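Rugby kit: tips I trust, tips I don't

Every September somebody passes round a list of tricks for getting mud out of jerseys. I've tried most of them and I'm not convinced by many.

Vinegar soak. Maybe it helps with the smell. It did nothing for grass stains on mine.

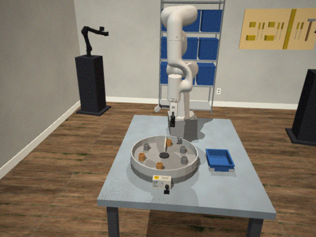
Round tray with orange and gray cups.

Let mud dry, then knock it off outside. Dull advice, but it works. Cold rinse next, inside out.

Newspaper in wet boots. Fine, if you change it. Bendik Sjöberg swears by one stuffing overnight, and I've smelled his boots. 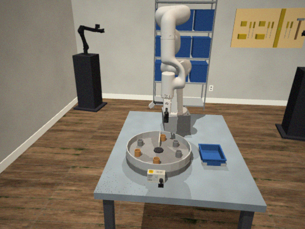
Keep boots off the radiator. I doubted this one too until a sole came away at the toe.

Puren stud grease? Cooking oil on the threads did the same for me. Wipe off the extra.

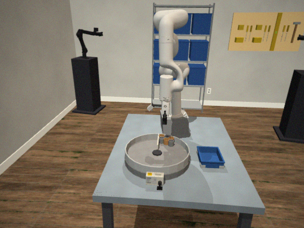
Mouthguards want cool water and a toothbrush. Hot water can warp them, whatever Alina Preda's list says about boiling.

Freezing shin pads to kill the smell: no. They came out cold and still stank.
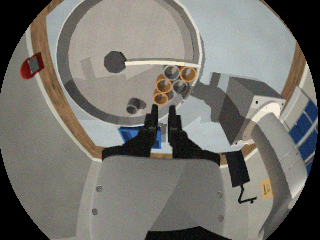
Scrum caps I wash by hand with plain dish soap and hang by the strap. Skip the dryer.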